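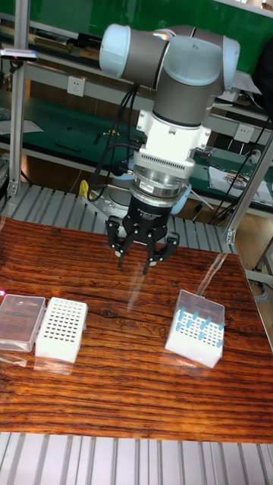
Gripper over the tube racks, light blue tubes on the right.

Search this blog
Go

So the budget got approved! Well, most of it. I asked for two grippers and got one, plus a very long email on why one should be plenty for moving test tubes between racks. We'll see.

If you're pricing out something like this, please learn from my spreadsheet. The first version had the arm, the gripper and a line that said "misc." That line ended up eating us alive. Cables, the adapter between the wrist and the gripper, aluminum framing, racks with lids, spare fingertip pads (buy them now, you'll want them)... I had $180 down for all the framing hardware, and that covered the brackets. Just the brackets!

I got quotes from Stoline and Pellegrini. Stoline was cheaper up front but wanted 60 days for delivery, and Pellegrini could do it in 26 and threw in a half day of setup help. Torunn Engström, who signs off on everything over here, asked me what a month of waiting costs us, and I had no idea. I went back and worked it out from the hours we spend sorting tubes by hand, and the faster quote won pretty easily. I should've had that number before I walked into her office.

I did look at a Clakton three-finger model too. Nice thing, but the service plan renews every September whether you've used it or not, and that bugged me.

Still on the list for next year: a second gripper (I'm not giving up), a tabletop with less shine, because the overhead lights bounce off this wood like crazy, and more racks. If anybody has bought from Gevau, tell me how their 30-day return thing works in practice. Do they take stuff back once it's been bolted on?

Last updated: 27/09/2018

Recent posts
My equipment wish list, now with actual prices
Leasing vs. buying, round two
How I label cables
What I forgot to ask the sales rep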